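To: Plindura Building Members List
From: Office of the Secretary, Plindura Tenants' Association
Date: 29 December 2013
Subject: Re: Change of household waste contractor

Dear Members,

The Association has received a number of replies to the notice on waste collection that was sent to this list in November. The relevant part of that notice is quoted below for those who joined the list after it went out.

> The contract with Zuner ends with the last collection of the year.
> From the first week of the new year, collections will be carried out
> by Cloketti. The monthly charge per household does not change.
> Plastic packaging and paper will be placed in separate bins. Members
> are asked to empty and close all containers before disposal.

The arrangement covers all 147 households in the three buildings. Bins for plastic will stand in the rear yard on the Ha Street side, and bins for paper will remain where they are now. Soft packaging, such as bags and wrappers, goes in the plastic bin with bottles and tubs. 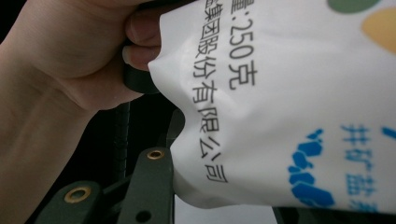 One member on the fourth floor wrote that the old contractor refused soft plastics for years, and that households should have been given more than a few weeks to change their habits. She also asked that the rules be posted in the lobby in large type.

The Association accepts both points. A printed sheet will be placed in each lobby before the first collection, and the first month will be treated as a trial period. No household will be charged for sorting errors during that time.

Cups and their lids should be separated where this can be done easily. Tubes may be put in with the cap on. Items that still hold food, cream or liquid belong in general waste – the contractor may reject a whole bin if too many are found in it.
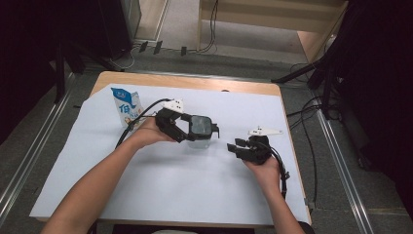
The collection days also change. Plastic will be taken on the first and third Tuesday of the month, and general waste twice a week as before. Bins must not be moved into the driveway by residents. The contractor's crew holds a key to the yard gate and will return the bins after emptying.

With regard to cost, the Association has set aside 900 dollars for new bins and signs. This amount comes from the existing maintenance fund. Of the replies received, 71 were in favor of the change, and most of the others asked for further details on bulky items.

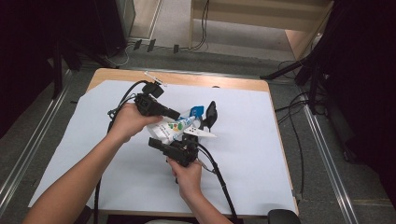 What should a household do with an old mattress or a piece of furniture? It should be reported to the office at least 3 working days in advance, and a separate pickup will be booked at no charge, up to twice a year per household.

Items left in the hallways or beside the bins without notice will be removed at the expense of the household concerned. This rule is already part of the house regulations – section on common areas – and is not new.

Replies may be sent to this list or left in the office mailbox.

Office of the Secretary
Plindura Tenants' Association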